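The Linen Room at Lirero House

An entry from the book of standing instructions, with the matters that arose from it

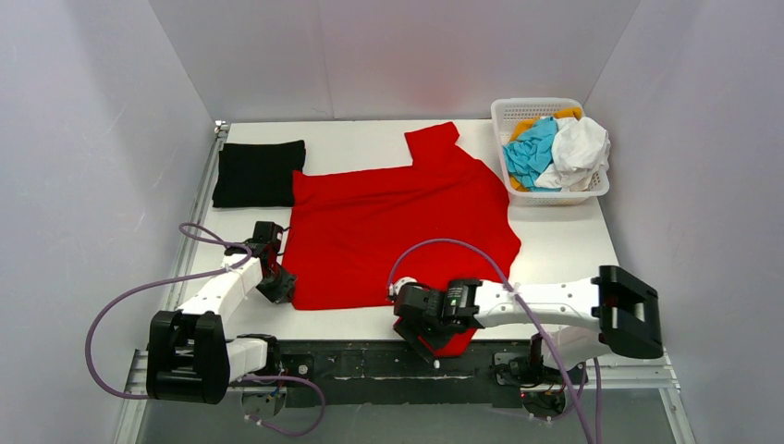

In what order shall a long-sleeved garment be folded?

The sleeves shall be laid across the back first, the left before the right, and the body shall then be brought up from the hem in two equal turns.

So ran the first instruction in the book, and it had stood without amendment for longer than any member of the present staff had served. The book was kept on a shelf inside the door of the linen room. It was bound in grey cloth, and its pages were ruled by hand. Each instruction took the form of a question and a reply, as the founders of Lirero House had considered this the clearest way to address persons newly appointed.

Mrs Mwanahawa Rugemalira had been Superintendent of Linen for six years when the matter of the red top was brought before her.

The garment had been received on a Saturday, entered in the register as "top, red, long sleeves, one", and placed in the basket with the other items from the east corridor. It bore no name tape. Under the fourth instruction, a garment without a name tape was to be folded in the ordinary manner and held on the lower shelf until claimed. Under the fifth, a garment not claimed within 60 days was to be passed to the parish. Neither instruction had ever given rise to difficulty.

Mr Fuseini Eshun, then in the second week of his probation, took the garment out and spread it on the table. He had already folded a black one to the required standard and set it at the back, on the left, with its edges square. He placed the left sleeve of the red top across the back as directed. He placed the right sleeve. He was reaching for the hem when he observed that something had been stitched inside the collar, in red thread on the red cloth, so that it could be found more readily with the thumb than with the eye.

He opened the sleeves out again and went to fetch the Superintendent.

"It is a word," said Mrs Rugemalira, when she had put on her spectacles.

"I believe it says Leone, madam."

"There is no resident of that name."

"No, madam."

She turned the collar towards the window. The stitches were small and had been made by a patient person. The last letter had been unpicked at some time and worked again a little lower, where the seam was stronger.

The tenth instruction provided that any mark found on a garment should be compared with the register of residents, and the register was sent for. Mr Kwaku Gyamfi brought it down from the office himself, as he did not allow it to be carried by anyone else. He read through the current volume and the volume before it. He found a Leonard, who had left for the coast, and a Mrs Lyon, who had never been known to wear red. He then closed the register and asked whether the word might not be the name of a manufacturer.

"Manufacturers do not sew their names by hand," said Mrs Rugemalira.

"A small one might."

"Please note in the book that the mark has been compared and not found."

Mr Gyamfi noted it. The entry may still be read, dated 08/05/2021, in his upright hand, with the word "Leone" placed between inverted commas as though it had been overheard.

The garment remained on the table through the afternoon. It could not be folded under the fourth instruction, which applied only to garments without a mark, and it could not be returned under the third, which required an owner. Mr Eshun worked round it. He was asked at four o'clock whether he wished to take his tea, and replied that he would prefer to wait until the matter had been settled.

At half past four Mr Fiifi Odoi came down from the east corridor. He had been a resident for a good many years and was entitled by custom to enter the linen room provided that he knocked. He knocked. He stood for a while inside the door, holding his cap, and looked at the table.

"You have it flat," he said.

"It is under examination, Mr Odoi," said Mrs Rugemalira. "Do you know whose it is?"

"It was my wife's."

Mr Gyamfi opened the register at once, and closed it again when he had found the page. "Your wife's name is given here as Comfort."

"That was her name. Leone was the boat." Mr Odoi came a little nearer to the table. "We crossed on her from Musov, the first year. It was cold on deck and I bought that top from a steward. She put the name in it during the crossing so that it wouldn't go astray. I wore it myself last week. I had a chill, and it was the nearest thing in the drawer, and afterwards I put it out with the wash without thinking."

Mrs Rugemalira took off her spectacles. She asked Mr Gyamfi whether the name of a vessel could be regarded as a mark of ownership within the meaning of the third instruction. Mr Gyamfi considered that it could not, strictly. He considered further that the third instruction spoke of "an owner, being known", and that the owner was now known, by whatever means, and was standing beside the ironing cupboard.

"Then it may be returned," said Mrs Rugemalira. "Mr Eshun, be so good as to fold it."

Mr Eshun laid the left sleeve across the back. He had taken hold of the right when Mr Odoi put out a hand.

"She did them the other way," he said. "Right one first. I don't suppose it makes any difference."

There was a pause. Mr Eshun looked to the Superintendent, and the Superintendent looked at the grey book, which lay open at its first page. The instruction was quite plain. It had been plain to her predecessor, Mr Mohammed-Awal Laryea, who was said to have dismissed a junior for less.

"Right one first, Mr Eshun," said Mrs Rugemalira.

He opened the sleeve out and began again. When the hem had been brought up in two equal turns he passed the garment to Mr Odoi, who signed for it, put on his cap and went back upstairs.

Mr Gyamfi enquired whether an amendment was to be entered. Mrs Rugemalira replied that none was required, and asked Mr Eshun to carry on with the basket.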